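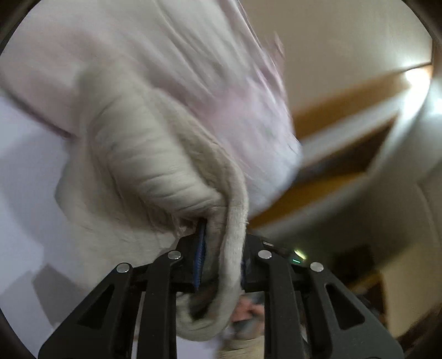 Figure 1. Gripper closing on a folded edge of cream cloth.

Handling Rules for Textile Demonstrations with a Hand-Held Gripper
Project report, Lesine Technical Institute
Orest Boiko and Soon-im Jin
Submitted July 18, 2026

1. Scope

The report covers the operator rules written for the Kernira project between April and submission. The rules apply to one person working a hand-held two-finger gripper on household textiles: blankets, towels, bedding and similar soft goods. They do not apply to clothing with zippers or buttons, or to two-handed work. Motor control and policy training are outside the scope and are treated in the companion report on the Bakilana arm.

2. Background

The first draft of the rules was adapted from the lab's existing procedure for rigid objects. That procedure defines a grasp by three conditions: both pads touch the object, the object does not slip, and the object leaves its support surface. For cloth, the third condition is of little use. A blanket can be held firmly at one edge with most of its area still resting on whatever is under it. The second condition also needs rewording, as cloth can shift inside a fold while the outer layer stays fixed to the pad.

Published safety standards for collaborative robots were read for terminology and for guidance on pinch hazards. They assume a powered machine. The tool used here is closed by the operator's hand, so the force limits were not carried over. The requirement to identify pinch points before work begins was kept.

3. Rules

3.1 Before a session

The operator inspects both ribbed pads for lint, cuts and lifted corners. A pad with a lifted corner is replaced. Lint is removed with a dry brush; solvent is not used on the pads. The joint pins are checked for play by moving each finger sideways with the jaws open. The lens is wiped. The work area is checked for glassware, cords and anything that may be pulled down with the cloth.

3.2 Approach

The gripper approaches along the direction of the fold where the layout allows it. Jaws are opened fully before they reach the cloth. The free hand stays out of the space between the fingers at all times, including when the cloth needs to be freed.

3.3 Contact and closure

The target is a folded edge or a raised ridge. A single flat layer is not an acceptable target. The operator brings the fold between the pads, pauses, and then closes. The pause gives the annotator a clear point at which to mark the start of closure.

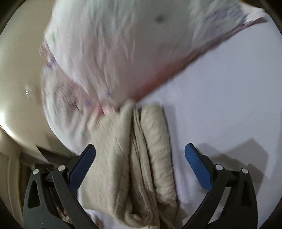 Pad spacing is therefore recorded separately from contact. Thick folds stand between the pads with the jaws well apart, and a reader of the log who relies on jaw width alone will class such a grasp as open. Under the revised rule, the annotator enters one of three states: clear, touching, or holding. "Holding" requires that the cloth moves with the gripper in later frames. It may not be assigned from a single frame.

3.4 Motion

Fast sweeps blur the fabric even when the gripper itself stays sharp. Blurred segments are kept in the record but are flagged, and no contact state is entered for a frame in which the pad edges cannot be located. When two textiles lie together, the one not being handled is listed as a secondary item.

3.5 Stopping

Work stops if the cloth catches on furniture, if a pad comes loose, or if any person enters the reach of the operator's arm. The segment is closed in the log with a reason code. It is not edited or restarted under the same number.

4. Trial of the rules

The rules were tried by 6 operators over 35 segments. Each segment was marked by 2 annotators working separately with the Zikedov labeling tool. Disagreements were concentrated at the change from "touching" to "holding." Most came from segments in which the operator had left out the pause described in 3.3. Labels for "clear" gave little trouble.

Operators reported that the full-open requirement in 3.2 was awkward in tight spaces, where an open finger could push the fold away. The wording was left unchanged for this version. A partial opening would need its own marker on the handle, and the present tool has none.

5. Open items

The rule on secondary items does not say what to do when both textiles enter the jaws together. Soon-im Jin has proposed a fourth state, "mixed," which has not been tested. The pad replacement interval is also undefined; replacement is currently decided by inspection only. The reason codes in 3.5 are listed in Appendix B.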